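Household chore robots

Reading time: 5 min

A chore robot (some people say domestic manipulator, which I can't say with a straight face) is a machine with at least one arm that's meant to do ordinary jobs around a house or a workshop. Tidying, folding, sorting parts, putting the keys back where the keys go. I've been keeping this entry going for a while now and I rewrite it every time I change my mind, so if you read it last May you'll find it's a bit more cheerful than it was.

The short answer to the big question is: some chores, some of the time, with somebody standing nearby. The long answer takes in robot vacuums, factory arms, a lot of very patient grad students and more laundry than I ever wanted to think about.

What counts as a chore

I leave out dishwashers and washing machines, though my dad would argue the point. They do the work inside a box, and you do the fiddly bit of loading the box. Robot vacuums are in on a technicality – they move through the house on their own, but they don't pick anything up, and one sock will finish them off.

What I mean is handling. You see a thing, you reach for it, you get hold of it, you put it somewhere sensible. People sort this out before they start school. For a machine it's still the hard part, and small flat metal objects are among the worst of the lot. Keys are my favourite test. They're thin, they lie nearly flush with the table, they're shiny, and a bunch of them changes shape whenever you touch it. A mug stays a mug. Keys on a ring flop about and land in a new arrangement, so the grip that worked a second ago may be no use at all.
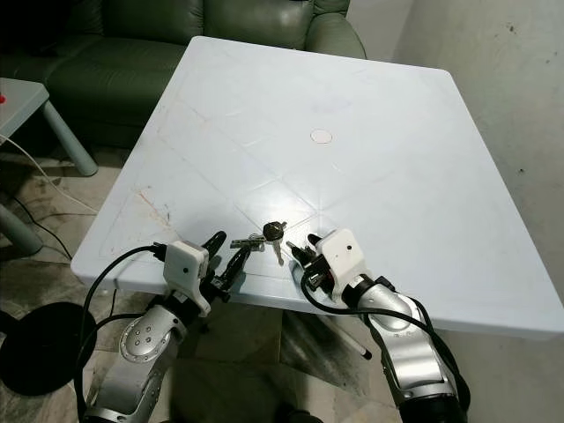
Grippers and hands

Most arms doing this sort of work have two fingers that open and close. It looks a bit mean compared with a proper hand, but you'd be surprised how much of the housework can be done with a pinch! Try it yourself with a pair of kitchen tongs in each hand. You'll manage the cutlery drawer, you'll be slow at the mail, and you'll swear at anything lying flat.

Two arms help a lot. One can steady while the other grabs, or one can pass to the other. The trouble is they have to agree on where the object is and keep out of each other's way, and a great deal of software goes into that boring little negotiation. Many projects print their gripper housings in plastic, which keeps repairs cheap when the thing gets driven into a tabletop (and it will be).

Five-fingered hands do exist and they're gorgeous. They also have far more to go wrong. Rasa Kazlauskienė, who spent years fixing both kinds at Bukmont, told me she'd take two dull fingers that work on a Monday-morning kind of mood over five clever ones that need coaxing. I still want the five.

How they learn

The older way was to write out every motion by hand. That's fine on a shop floor where the part turns up in the same spot every time. Altix ran a sorting cell like that for small brackets, and it was quick and dependable right up until the bin got swapped for a slightly deeper one.

The newer way is to show the machine. A person steers the arms through the job, over and over, and the software picks up the pattern from the recordings. Shinji Arai's group collected 1,000 runs of plain tabletop tidying, and he reckons the first 128 taught them mostly about their own bad habits. Everyone reached from the same side, so the robot did too, and it was hopeless when a thing was left at the other end.

Variety matters more than I'd have guessed. A table near a couch, glare off a white top, a cord across the tiles, somebody's stuff parked on a side table – a real room is full of things that a tidy lab bench leaves out.

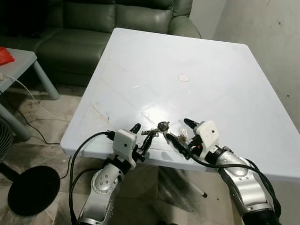 Key ring at the near edge of the table, with a gripper on either side.

On the shop floor

Factories are further along, mostly by cheating. They can bolt things down, fix the lighting and fence off the area. Bomer has an arm packing hinge kits that gets through 212 boxes a shift, and I've watched it for far longer than was polite. Ask it to find one loose screw under a rag and you're back to the grad students.

Mughal tried the same approach in a repair shop and had less luck. Repair work is all odd jobs, and it took 20 minutes to set the arm up for something a mechanic did while chatting.

See also: robot vacuums; two-finger grippers; teleoperation; laundry folding, history of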